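Separate children's solicitors should come sooner

Most people who have been through a contested family case will tell you that the child was talked about at every hearing and heard at very few of them. A report is written, usually after one or two visits, and the judge reads it. In many cases that is enough. In the harder ones it isn't, and I think the courts wait far too long before giving the child a solicitor of their own.

The power to do it already exists. A judge can make the child a party to the case, appoint a guardian and have a solicitor instructed. The guidance treats this as a step for cases of real difficulty, and I have no quarrel with that. My quarrel is with the timing. By the time anyone agrees that a case is difficult, the parents have often been in and out of court for two years, and the child has spoken to three or four different professionals and stopped expecting much from any of them.

I worked in a small family department in Tuston for 12 years. One file I still think about ran to 93 weeks before the child was joined. She was nine when it started. Her views had been recorded early on and were repeated in every statement after that, long past the point where they were hers. When a solicitor finally sat down with her, she wanted something neither parent had asked for, and the case settled within the month.

The usual objection is cost. Public money is short, and a third legal team makes every hearing longer. I accept both points. But a case that drags on is also paid for, in court time, in reports that go stale and have to be done again, and by parents who borrow to keep going. Traian Vasiliu, who trained me, used to say that the dearest hearing was the one you had to hold twice.

A second objection is that a child shouldn't be made to choose. I agree, and a good children's solicitor doesn't ask them to. The job is to explain what is happening, find out what matters to the child and put it to the court properly.

What I would like is a fixed point. If a case is still contested after 34 weeks, the judge should have to consider joining the child and give short written reasons if the answer is no. It needs no new law, only a change to the rules and a line on a form.
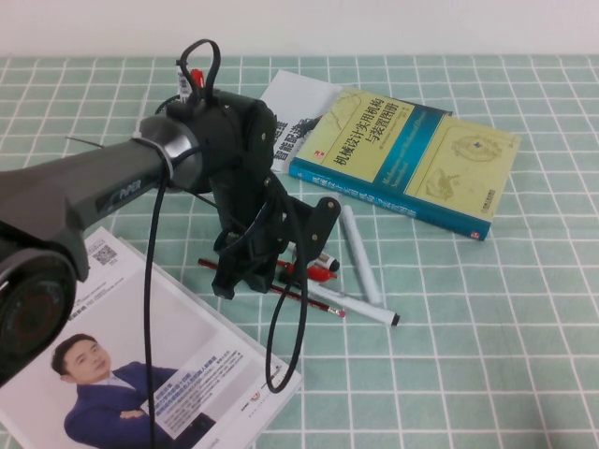
Tamara Tănase writes: I agree with the fixed point but I would set it earlier. Thirty-four weeks is most of a school year, and in my experience a child of six or seven has settled into one household by then, whatever the court decides later. I would also want the written reasons sent to both parents, so they can be challenged at the next hearing.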